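May 25, 2019
By Emrys Wynne

The Maurya Laboratory invites applications from adults to take part in a study of how robots learn to pick up objects they have not handled before. Participants will attend 2 sessions in June at our Dunuvell building. No technical background is required.

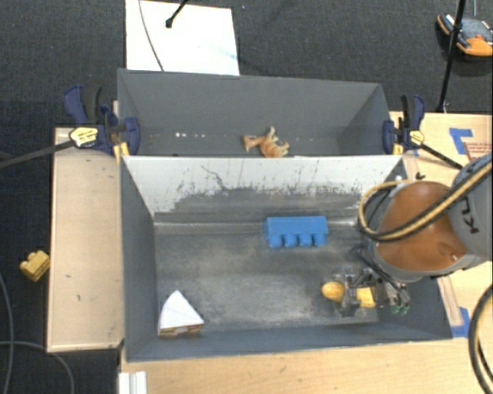 Our method lets a robot improve its grasping from short human judgments. Participants will watch recorded attempts and rate each one. The objects are small and differ widely in shape, as with the toy animal and the blue toy brick in the divided bin, and ratings should consider how the gripper approaches them. An earlier trial with 26 raters covered 342 attempts.

Each session lasts 70 minutes, and participants will be paid at the end of the second. Applicants must be 18 or older and able to read text on a screen. To apply, write to the study office with your name and the days you are available.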